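Small lenders and the long table

When my cousin Dariusz Górecki wanted to replace the oven in his bakery, he went first to Judau, where he has kept his account for many years. The answer arrived in eleven lines and it was no. The sum was too small for the business department and too large for the personal one. I think many owners of small firms know this letter.

He then went to Grornell, a credit union with 1730 members, and he had the money in February. The loan officer, Aleksandra Głowacki, asked for his order book and wanted to know who buys his bread in summer. A large bank could ask such questions also. It does not, and I do not blame its staff, who are measured on other things.

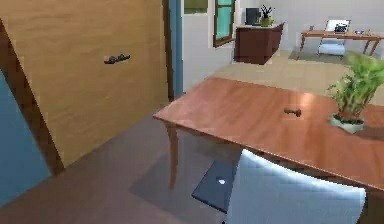

Table with a potted plant.

My opinion is that our savings rules should help lenders of this kind more than they do. Today Grornell must complete almost the same yearly reports as Judau. Mrs Głowacki told me that this takes around 1100 hours of work, and these are hours in which no one is speaking with a borrower. I would not remove the reports — people's savings must be safe — but I would make them shorter for a lender that takes deposits only from its own district and sells nothing complicated.

There is a serious argument on the other side. The credit union in Wieczorek lent too much to builders, and when they could not pay, its members waited a long time for their money. A local lender knows its neighbours, but it also has all its neighbours in one basket. For this reason I would like a shared reserve, where each small lender pays a little every year and can ask for help early, before there are rumours. 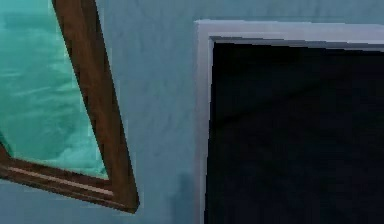 Can a person with very little money become a member of a credit union?
It depends on the rules of each one, but at Grornell the first deposit is 100 złoty and it stays yours if you leave.

In Nerkeck they have been discussing such a reserve for a long time, and still they cannot agree who should hold the keys to it. I hope that they will decide before the next bad year.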